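Draltton knitting

Draltton knitting is a style of hand knitting that grew up in the hill town of Draltton and the smaller villages strung along the valley below it, most of all Prarkoveck and Sowerby. It is known for thick, plain sweaters in undyed wool, for a springy ribbed fabric that hugs the body, and for a way of shaping the shoulders that lets a sweater be worn for many years before it needs mending. People who grew up in the valley tend to speak of these sweaters the way other people speak of family recipes, and there are nearly as many versions as there are households.

Background

The valley has always been sheep country. Winters are long, the road over the pass used to close for weeks at a time, and knitting was something that could be done by the stove, on a wagon seat, or while keeping an eye on the children. At first the sweaters were made only for use at home. Later on, merchants from the market town of Clolitberg began buying them to sell to railroad crews and dock workers, who liked them because they were warm and didn't get in the way of the arms.

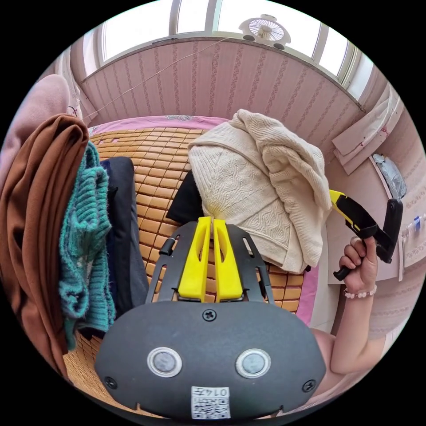 The trade with Clolitberg changed the work quite a bit. Buyers wanted sizes they could count on, so knitters began to write down their stitch numbers, often in the backs of school notebooks or on the blank pages of almanacs. A good many of these notes have survived, and they make very pleasant reading, with recipes for soup and reminders to pay the miller scribbled in between the rows.

Wool and yarn

The traditional yarn is spun from the fleece of local hill sheep and is left in its natural shade, anywhere from chalky white to a soft oatmeal. It is washed lightly so that some of the grease stays in, and it has a faint smell of the barn that many wearers grow fond of. Sheep are sheared in May, and the best of the clip was always put aside for sweaters, with the coarser wool going into socks, mittens, and saddle blankets.

Construction

A Draltton sweater is worked in the round from the hem up to the underarm, then divided into front and back. The body is ribbed all the way, which gives it plenty of stretch, and the sleeves are picked up at the shoulder and knitted down toward the wrist. This last part is very practical — a worn cuff can be unraveled and knitted again without touching the rest of the sweater. The neck is kept low and a little wide, and buttons are rare outside of Sowerby, where a short opening at the left shoulder is common.

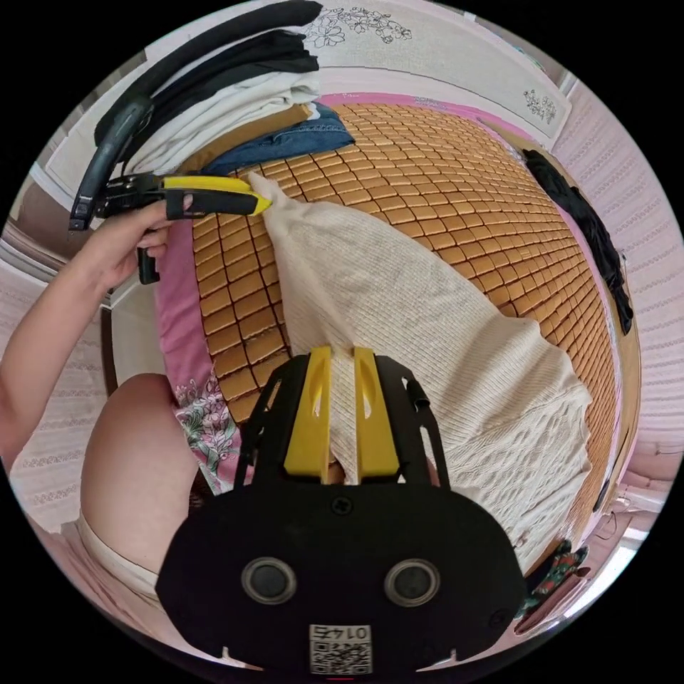 Cream-colored knitwear with a fine ribbed texture.

Care

Older knitters washed their sweaters as seldom as they could, airing them on a fence instead. When washing is needed, cool water and mild soap are enough, and the sweater should be dried flat and well away from the stove. It should be stored folded, never on a hanger, as the weight of the wool will pull the shoulders out of shape.

Present day

Machine-made clothing nearly put an end to the craft, but it hung on in Prarkoveck, where a winter knitting circle still meets in the old schoolhouse. The wool museum in Draltton keeps 50 sweaters and a fine drawer of handwritten patterns, and visitors are welcome to copy out any they like.

See also: Ribbing; Natural wool; Clolitberg wool market

Last updated October 2020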